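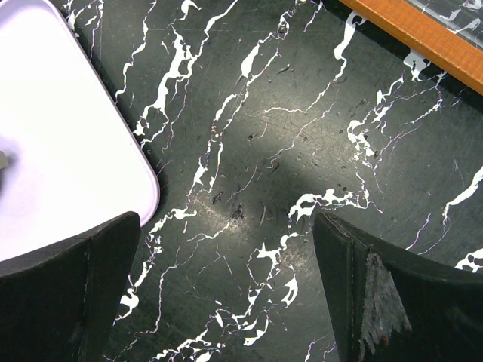
Wrist camera view over the stone table, Orlandini open day

Is the Orlandini demo worth anything, or is it a magic show?

Went to the open day at Orlandini last week with my brother-in-law. They had one arm going with a two-finger gripper over a dark marbled stone table, and the screen beside it showed what the wrist camera sees, same as the picture I've put up. The fellow running it said the Skora software had done 600 picks on that bench and only needed a hand with a few. He wouldn't say what "a few" meant. I run a small packing shed and we get white trays in all day, so I'm the sort of customer they want. But we stood there for maybe six goes and every one looked rehearsed to me. Same tray, same colour, same corner of the table. How do I tell what's real at one of these things? There's another one in October and I don't want to waste a second morning on it.
uda_shed

Posted by Sultance, March 18, 2024
I've been to a fair few of these, for my sins. Bring your own stuff. Put one of your trays in your bag and ask them to run it. If they say the system has to be "taught" first, ask how long that takes and who pays for it.
On the table, I'll be a little fairer to them than you are. A black surface with white veins going every which way is harder on a camera than a plain grey bench, and in your picture the tray is white as well, so there's white on white to sort out along that side. Then again the tray has a nice clean rim against dark stone for most of its length, so I wouldn't give them a medal.
Look at the fingers too. The right one has a big scuffed patch on the front. That tells you it has rubbed on something, but it doesn't tell you it did 600 of anything. I'd ask to see the log – the whole log, with the stops in it. At the last place I visited the number on the banner was 500 and the log they finally showed me had 300 in it.

Posted by nofixedbench
they're all fake mate, there's a bloke out the back with a joystick. save your petrol

Posted by Tollgate Rd
Don't agree with the joystick answer, though asking whether anybody is steering is a fair question and they should answer it straight. What I'd do is ask them to move the tray while the arm is on its way. Just a nudge. Also turn it so the rounded corner points somewhere else. If the person running it gets nervous, you've learned something for free.
The other thing is the reset. Time how long a person spends putting things back between goes. In our shed that was the whole cost of the job and it wasn't in the quote.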